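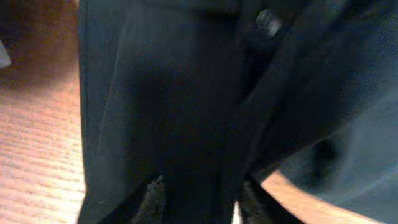

Graten Forum > Teleoperation > Cloth handling
Topic: Clear the table between folding episodes, or not?

stivham_ops
Posted 17/02/2025
We're writing our house rules for garment folding and I'd like opinions on one line. The draft says: "Table is wiped and free of loose items before every episode." We record 200 episodes per operator, so it adds up. Do you enforce this?

lintroller
Yes, every episode. Thread and crumbs show up in the wrist view and you can't remove them later. Ours is in the Skoryk checklist as step 10, right after checking the finger pads.

pinch_grip39
I disagree. Real tables have stuff on them. If every episode starts on bare wood, the policy learns bare wood. We wipe at the start of a shift and leave it.

lintroller
Then vary it on purpose and write it down. Random dirt isn't a variation plan.

Grelent_user
A wrist view to argue over:

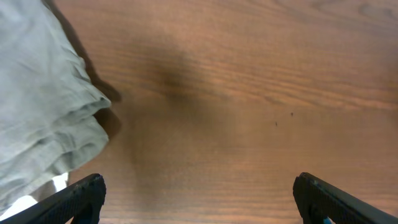 Gripper open, cloth on the left, two small specks right of center.

I would keep an episode that looks like that. I would not keep one with a pin or a loose button on the table, for the sake of the pads.

stivham_ops
Makes sense. What about dark garments? Our reviewers have trouble seeing the folds.

pinch_grip39
Separate rule. Fix the exposure before the session and don't touch it after. Log garment color in the episode notes so reviewers know what they're getting.

lintroller
Agree on that one. Still wiping every time, though.

stivham_ops
New draft: wipe at shift start and after each garment change, remove anything hard, note the rest. I'll try it on the next 200 and post the reject rate.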